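Back to throwing, slowly

I threw the discus on Thursday for the first time since the spring. Eighteen throws, all from a stand, none of them hard. My knee was fine. My timing was awful, which I had expected after so many months of watching other people do it.

For anyone new to this blog, I throw in the masters group at Wadthorpe. I tore the meniscus in my right knee in March, stepping off a curb with a bag of groceries. I had it trimmed a few weeks later and was told to leave rotation alone until the knee could take it. The physical therapist at Selwood gave me a sheet of exercises and I did most of them. The single-leg ones were dull and I skipped more of those than I should have. She could tell.

The circle at Wadthorpe was resurfaced over the summer. It is slower than the old one, and a few of the regulars complain about it. I don't mind. The old surface was slick on damp mornings and I never trusted it. I'm still wearing my Kirkegaard shoes, which have gone smooth under the ball of the left foot, so a bit of extra grip helps me. A new pair can wait until I know I'm going to need one.

What surprised me was how tired my back got. The legs have been worked all summer, and the shoulder has had bands and light presses, but nothing I did at home asked my trunk to turn fast and then stop. By the last few throws I was pulling with the arm, and the discus was coming out high and dying. I quit there. A year ago I would have kept going until I got a good one.

I was stiff the next morning and spent a good part of the day at home doing very little. I did the mobility routine twice, 20 minutes each time, and went to bed early.
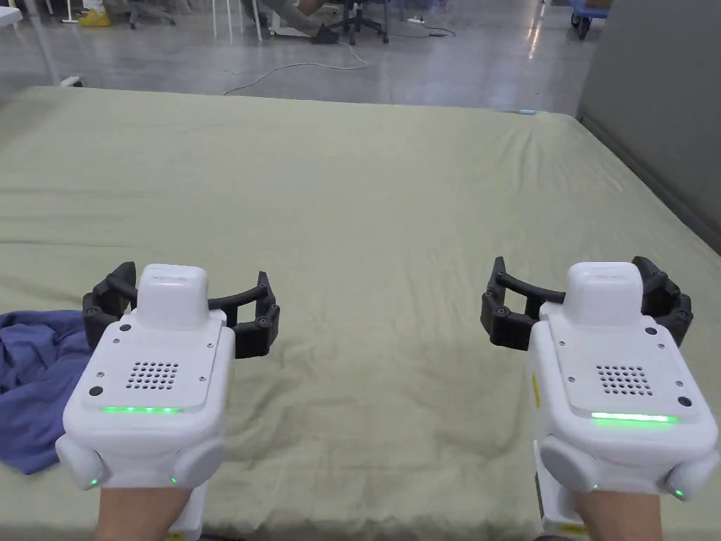
By Saturday the stiffness was gone and the knee had no swelling, so I'm calling the session a success. The plan from here is two throwing days a week, standing throws only, through the end of October. After that I'll add a half turn if the knee stays quiet. Full turns can wait for the new year.

The indoor meet at Wivska is the first one I could sensibly enter. They put on a weight throw for the older age groups, and the entry list fills up early. I haven't sent mine in. I'd like to get through a month of training without a bad day first.

Next session is the same again, with fewer throws and a longer warmup. I also need to find my towel, which I think I left on the fence by the cage.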